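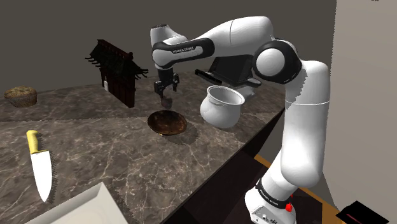

Franka arm over the pan, marble worktop, rendered kitchen

Shuffled clutter vs fixed clutter, first proper numbers

pebbledash
Right, I've finally got something worth posting. I've been training a pick and place policy in Surkisar on cluttered kitchen worktops, and I wanted to know if moving the clutter between episodes does anything useful or just makes training slower. So I did two runs with the same budget. In one the clutter stays where it was put, in the other every loose thing on the worktop gets a new spot at the start of each episode. Both get tested on 14 layouts neither of them has seen.

Fixed clutter: 30 per cent success. Shuffled: 62 per cent. I was hoping for a bump but I wasn't expecting it to double! Base model is Bovar in both, nothing clever done to it.

A success means the target ends up inside the right container and the fingers have let go. If it's balanced on the rim I count it as a fail (yes, I watched the lot, and yes, my eyes hurt).

gantry_gus
Nice. How many seeds?

pebbledash
Five each. The worst shuffled seed still beat the best fixed one, and that's what made me brave enough to post.

Tapsell
Good result but I don't think you've shown what the title says. When you shuffle the clutter you're also changing what's lying near the target, so the arm sees a lot more approach angles. You could be measuring grasp variety and calling it clutter. I'd want a run where the clutter stays still and only the target moves.

pebbledash
That's fair, and it's annoying, and I should've thought of it. The target does move in both runs but only inside a small patch, so there's some variety in the fixed one. Not as much though, you're right.

gantry_gus
I think Tapsell's being a bit harsh. Who cares which of the two it is if the fix is the same line in the config?

Tapsell
I care! If it's grasp variety I can get it on an empty table for a fraction of the render time. Some of us share a machine.

moth_in_the_loom
Does the lighting change between runs? Asking as I had a policy last May that had learned to look for the arm's shadow on the worktop. Lovely scores until I moved the lamp, then it went off and poked at the wall.

pebbledash
Lighting is the same for both. I haven't tried moving it and now I'm scared to. The shadows come out pretty strong in these kitchens so I can well believe it.

Anyway, one more from the same kitchen. Gripper's got hold of a round brown thing, and there's the sort of rubbish I mean by clutter: tape measure on the worktop, a skewer, a big wooden box taking up most of the right. The fixed policy does badly with anything tall close to the target. It comes in on the line it knows and clips whatever is in the way. Shuffled comes in steeper. I haven't measured the angle, that's just from watching replays, so take it as a hunch.
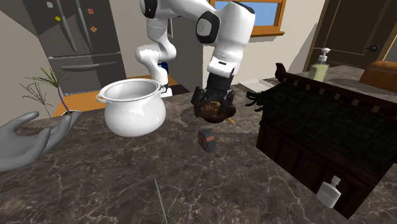

Igor Rutkowska
I would measure that angle before anything else. You already have the wrist pose logged at every step, so it is ten minutes of plotting. If the shuffled policy comes in steep even when there is nothing tall nearby, then it has learned one safe habit and it isn't looking at the clutter at all. That would still explain your score, and it would fall over the first time you put it under a shelf.

pebbledash
Oh, that's a good one. And a bit depressing. I'll plot it tonight.

gantry_gus
One safe habit that doubles the score, I'd take it.

Igor Rutkowska
For a worktop, sure. I wouldn't write "robust to clutter" over it.

moth_in_the_loom
Motolby has a low shelf kitchen if you want somewhere nasty to try it. Loads straight into Surkisar, you just have to fix the scale on the cupboards.

Tapsell
Seconded, and please do the target-only run as well. Happy to eat my words if it comes out at 30 again.

pebbledash
Queue for now: angle plot, target-only run, move the lamp, then the shelf kitchen if I've any patience left. Target-only is training already, so I'll put that one up first.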